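I have now spent more time watching a machine fail to buy soda than I've spent buying soda myself. It started when Maricruz Figueroa, who runs the arm work in our group, asked if I wanted to come down and help pick a gripper. I figured it would take an afternoon. We're on week 3.

The question sounds simple. We have a mock store aisle, a two-armed robot and a blue shopping basket, and we need to decide which fingers the thing should wear when it moves groceries between the shelf and the basket. Hirkine makes the set we started with. Traradier makes the one everybody at the trade shows wants to talk about. Both will pick up a foam block all day long, and neither company seems to have spent much time with a bag of chips. 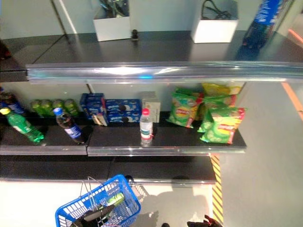 *Montes Lab — Retail Handling Group*

Chips are the worst, by the way. I would have bet on the bottles! But a bottle is at least the same shape every time you reach for it, even when it's leaning on its neighbor. A bag of Lay's gives a little, then slides, then gives some more, and if it's in a pile with other bags the whole pile comes along for the ride. Maricruz likes to put the chips right up by the shelf edge to make things harder. The cookies are easy by comparison, as long as you come at the pack from the short side.

We log every try. The Hirkine fingers have had 2464 grasps so far and the Traradier fingers 1774, a lopsided count that is entirely my fault (I kept forgetting to swap them after lunch). I won't give you a winner off numbers that uneven. I will say the two fail in really different ways. The Hirkine set squeezes hard and holds on, and it'll put a dent in a can if you let it. The Traradier is gentler and loses things on the way down to the basket, usually right when you've started to relax.

Then there's the viewpoint problem. From the head camera you get a lovely wide look at the shelf, and you can plan a whole run from it.

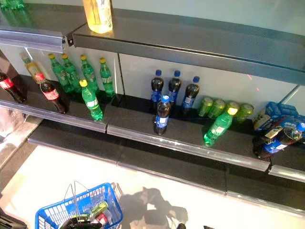

What it can't give you is the last couple of inches. Green bottles close together read as one wide green thing if the light's coming back off the shelf, and cans lying on their sides are a headache of their own, all curve and glare. So the plan is to find the item from up high, then hand over to the wrist camera for the close part. We run that handoff through a Vetero controller, and for most of January it had a delay long enough for me to take a sip of coffee. It's much better now. I sort of miss the coffee.

The wrist view has its own troubles. Half of what you see is the gripper itself, everything is tipped over sideways, and the groceries go soft and blurry while the finger pad stays nice and sharp. Maricruz reads it like a newspaper. I have to tilt my head, and by four o'clock my neck is done.

I asked her if we could just move the camera farther out. She'd already tried, she said, and then it bumped the upper shelf on every reach. So it stays put, and we teach the software to ignore the big gray tube in the middle of its own eyesight.
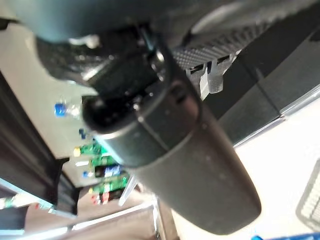
## What we'd try next

Softer pads on the Hirkine, first of all. Maricruz thinks the grip is fine and the surface is wrong, and I've stopped arguing with her about surfaces. After that I want another 2000 tries on the Traradier with the approach slowed way down, and a full day of only chips — no cans, no cookies, nothing that makes us feel good about ourselves.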